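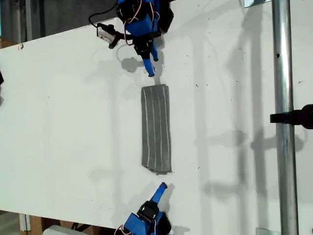
**Wanted: people who fold cloths at home, and will argue about it**

Plomerley says a cloth folded into a long, narrow strip stores better than a square. We doubt it. Every folding guide we've read says its own way is best, and none shows any proof.

Clasine is looking for 13 people to fold kitchen cloths their usual way for 5 days, then as strips for 5 more. Keep a short log: drawer space, time spent, how often you gave up. Old cloths with frayed ends are fine.

No experts, please, and no one who sells drawer dividers. We can't promise you'll learn anything useful. You keep the cloths.

Write to the Branora desk at Clasine by the end of November.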